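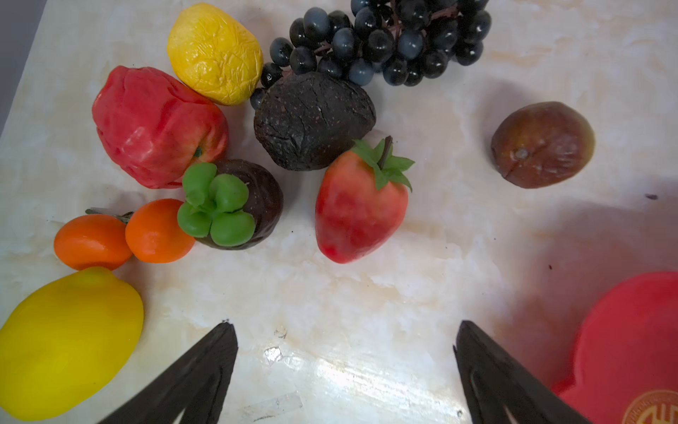
3. Materials

3.1 The fruit

We began, as I suspect many people in this field do, with far more artificial fruit than we had any use for. Leidy Alvarado had bought most of it for an earlier naming study, and the rest came in two boxes from Sternov, a supplier of display food for shop windows. We spent a happy Tuesday tipping everything out and deciding what to keep. Our rule was a simple one: a piece stayed in the pool if at least one of us hesitated over its name, or if it was so familiar that it could serve as an anchor for the doubtful ones. The apple and the grapes are anchors in this sense. The mangosteen is one for some of our participants and a puzzle for others, depending a good deal on where they did their shopping as children.

Surface turned out to matter more to people than we had allowed for. The yellow lemon-shaped piece is heavily creased and quite shiny, and it catches the light in lots of little points, whereas the dark, rough, oval piece beside the grapes is matt and pitted and gives hardly anything back. In the pilot, "avocado" was the commonest name for the latter, though it was offered with a question mark in the voice more often than not, and we have kept to "dark rough fruit" in the tables so as not to settle the matter on our participants' behalf. The red apple is lumpier than one would like in an apple, with paler pinkish patches and darker streaks, and it drew several fond remarks about gardens.

Across the whole study we collected 821 naming responses from 40 adults. Édgar Ospina and Wumpini Agyeman coded these separately and then sat down together over the ones they disagreed about, most of which concerned the pale knobbly piece described in the next section.

3.2 The plate and the setting

All arrangements were made on a pale, marble-patterned surface. The walls behind it are papered in light pink with large stylised trees, their leaves done as patchwork in pinks and browns, some floral and some checked, with a butterfly here and there. Aravind Chettiar chose the paper (Lashari, from the Gendwood range) and was teased for it, but we came to be rather grateful. Participants in our October pilot had described a plain grey backdrop as "a bit like the dentist", and they said less when they were sitting in front of it.

The plate is red and shaped like a flower, with scalloped petals. We tried a plain white one first and found that people treated it as crockery, to be filled sensibly. The flower seemed to invite a little more play, and participants talked about what would "look nice" on it as well as what belonged there.

Figure 2 gives one of the mixed arrangements. The pale knobbly fruit lies towards the lower part of the plate, a dark brown round piece with a green sprout is in the middle, and the strawberry is at the right. The small brown fig has been left off the plate, a little above it and to the left. The pale fruit was called a custard apple by some and ginger by others, and one lady was quite certain it was something her aunt used to pickle.

Figure 2. A mixed arrangement on the flower plate, with the fig outside it. 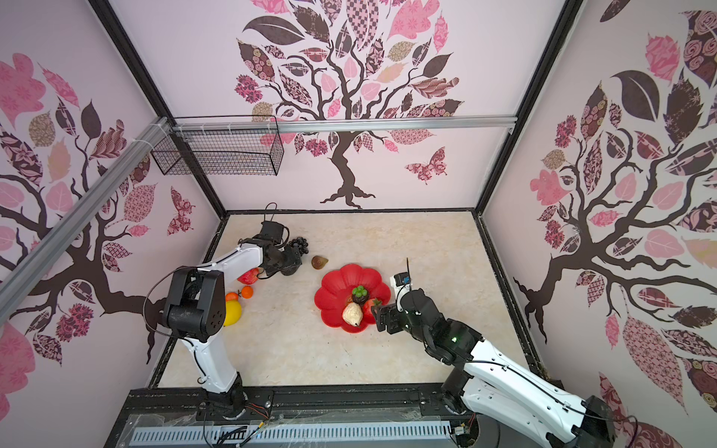
3.3 Fruit, vegetables and the pieces in between

We had meant to keep to fruit alone, and it was Aníbal Paucar who argued for letting a few vegetables in. He was right, and the conversation grew much livelier once people had a pepper to object to. Figure 3 has a group of this kind, with dark grapes at the back, a yellow round fruit, a red bell pepper beneath it and a small green vegetable close by. The plate, with its small gold emblem showing in the middle, stands to the right of the group. Asked for "the fruit", most participants passed over the pepper without remark, but a good few paused at it and wanted to tell us about tomatoes, and we let them.

Figure 3. A mixed group of fruit and vegetables to the left of the plate. 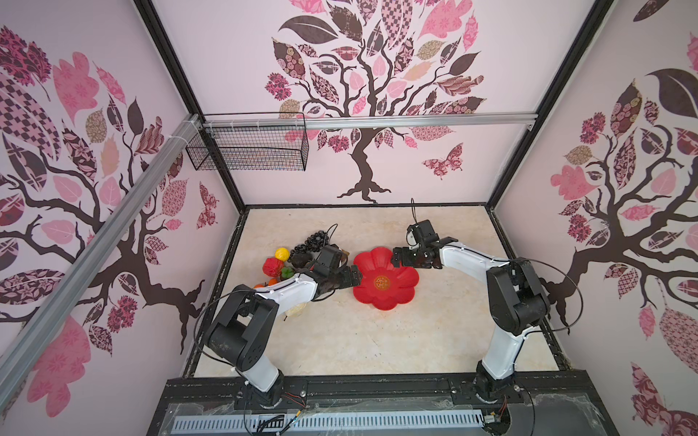 3.4 Scoring

Each name was scored for agreement with the most common name for that piece, and spelling was ignored. Hedged answers ("some sort of lime, maybe") counted as the name given, with a separate mark for the hedge. Local and family names were accepted wherever a second coder could trace them. Eight responses could not be traced at all and were left out of the agreement scores, though they are kept in the full list because we liked them too much to throw them away.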